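Prurard Packing Room
Minutes of the staff meeting, June
Start 2:30 p.m., break room

Present: packing, quality, maintenance, office, both shift leads. Huttunen joined by phone for items 2 and 3.

1. Minutes of the last meeting
Accepted with one change. The overtime rate in item 4 applies to both shifts, and the copy on the board will be replaced.

2. Two-arm station, strawberries
Huttunen reported on the fruit handling work. The station has two arms facing each other over a wood table, and the fruit goes into a clear plastic container. The trial log now stands at 1,205 picks. Most of the trouble is with small berries, and with leafy tops that catch on the fingers.

Packing asked if the arms will be run at line speed before the fall. Huttunen said no. The station stays off the line until bruising is down to a level quality will sign for.

Quality asked for berries from our own cold store to be used from now on, as the bought-in ones are firmer. Agreed. 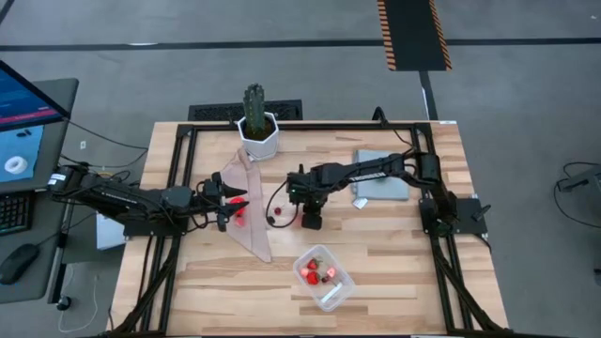 3. What changes for packers
The office confirmed that no hours will be cut this season on account of the station. The meeting asked for that in writing. The office will post a signed notice.

Three packers will be trained as station operators. The job is loading fruit, watching the arms, stopping them when needed and writing up faults. Training takes 6 half-day sessions and is paid at the normal rate. Names go on the sheet by the time clock.

Several people said that standing and watching a machine is more tiring than packing. The shift leads agreed to rotate operators every two hours – to be looked at again after the first month.

There was a question about who is blamed for bruised fruit when an arm packed it. Quality said those trays will be logged under the station and kept out of the packers' individual counts. Not everyone was satisfied with this, and it stays on the list.

4. Pisemau line
The label printer is still jamming. Maintenance has ordered a roller. Until it comes, labels go on by hand and the target for that line is lowered to 26 trays an hour.

5. Rallier orders
Rallier wants the smaller container from next month. Packing pointed out that the stacking crates do not fit it. Office to ask for samples before anything is confirmed.

6. Other business
The fan at the back door is noisy again – maintenance to check. Gloves in size small have run out.

Meeting closed 3:40 p.m.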